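How to Test Whether a Machine Can Do a Household Chore: Folding and Bed Work

This guide sets out a bench procedure for deciding if a given robot can take over a soft-goods chore in a home or a small laundry shop. It covers folding single items and smoothing a flat sheet. Dishes, floors and hard objects need a different procedure and are left out.

The method was written for the Bretmont test room by Zorica Dumitrescu and Kekeli Nyarko. It assumes two arms or two handheld grippers, one head-height camera, and a person within reach of the stop button.

1. State the chore as an end condition

Write down what the finished work must look like before any machine is switched on. "Fold the towel" can't be scored. "Towel folded in quarters, corners within 4 cm of each other, lying on the work surface" can be scored by a person who has never seen the robot.

Keep the end condition free of method. If the machine folds in the air, drags the cloth over an edge, or flips it twice, the result is scored the same way.

2. Fix the starting state

Most published demonstrations start with the cloth already flat and square to the robot. Real laundry starts in a heap. Use three starting states and record them separately:

Flat: item spread by hand, edges aligned to the surface.
Dropped: item held by one point at shoulder height and released.
Heaped: item taken from a basket with other items and set down as it comes.

A machine that passes only from the flat state has automated the short part of the job. In our November series, folding from flat took a person 11 seconds. Finding two corners in a heap and getting to flat took longer than that for every item except washcloths.

3. Choose the surface

A hard table is easy. The gripper can press down, slide under an edge, and close. A mattress gives way under the same press, and a fingertip that should go between the item and the surface pushes both down together. Run the table first, then the bed. Do not average the two results.

If the bed has a loose sheet on it, leave the sheet on. A common failure is a pinch that takes the item and the sheet at once. Score a double pinch as a fault even if the machine lets go and recovers.

4. Set the time limit

Time a person on the same item, same state, same surface. Take the median of five runs. Allow the machine ten times that figure for a first evaluation and three times for a shop-floor evaluation. Home users will accept slow work if it is unattended. A shop paying for floor space won't.

5. Run the trials

Run 200 trials per item type, split across the starting states. Fewer than that and the rare faults do not show up. Log each trial with one of these codes:

P: end condition met within the time limit.
T: end condition met after the limit.
D: double pinch.
L: item lost, dropped off the surface or out of reach.
H: human help given, of any kind.

Code H includes small help. Moving an item two inches so the camera can see it is help. Mirsad Matić went back through the logs from the Goltance arm and found that most of its clean passes had a hand in them somewhere, usually a tug on the sheet between trials. The pass rate was recomputed with those trials coded H and fell by more than half.

6. Check perception separately

Before blaming the grippers, find out what the system thinks it is looking at. Stop it before the first grasp and have it mark the item outline and the corners it intends to use. Compare against a person marking the same view.

Cloth perception is still the weak part of household manipulation, and it is weakest where one fabric lies on another. Color contrast helps a system find the item but tells it little about where the corners went. A denim-blue cloth bundled up on a sage-green sheet, with a white gripper waiting on either side, is an easy detection and a hard grasp: the outline is plain, while the rounded folds give no obvious pair of corners to take. The sheet adds its own false targets. Its long diagonal ridges can read as fabric edges, and a system tuned on smooth tables may go for a crease. Mark these cases in the log as "false edge" under the trial code.
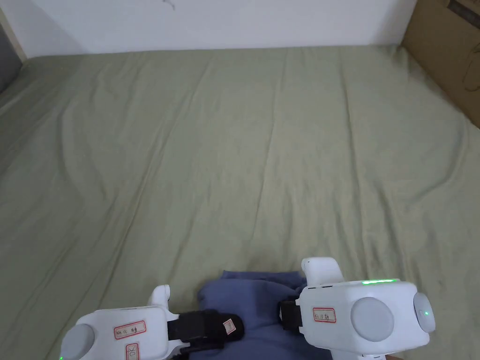 Handheld grippers deserve a note at this stage. When a person carries out the chore with the same jaws the robot would use, the result gives an upper limit for the hardware. If a trained operator can't meet the end condition with them, no change to the software will. If the operator can, the fault is in perception or planning. Valbona Popescu ran 416 such trials on bedding and small items. Her pass rate on the table matched bare hands, with longer times. On the mattress it dropped, mostly on thin fabrics.

7. Score and decide

Compute the P rate for each combination of item, state and surface. Use the lowest rate to decide, since the user doesn't get to choose the starting state.

Below 80 percent: the machine needs an attendant and saves no labor.
80 to 95 percent: usable in a shop where one worker covers several stations.
Above 95 percent: worth a home trial, provided L faults do not block the machine until someone comes.

8. Current results

As of this revision, no system we have tested reaches the home threshold on heaped items. Two reach the shop threshold for towels on a hard table. Smoothing a sheet on a bed with a second item lying on it has not been passed by any of them from any state. Azra Mujić is preparing a separate procedure for fitted sheets, where the end condition itself has yet to be agreed.

Repeat the full series after any change to the jaws, fingertip pads or camera height. A software update alone calls for the heaped state only.

Related pages
Measuring Grip Force on Thin Fabrics
Dishwasher Loading: Fault Codes and Limits
Đorđević Fingertip Pads: Wear After Repeated Use
Camera Height and Corner Detection
Bommont Laundry Cell: Floor Plan and Safety Distances
Timing a Human Baseline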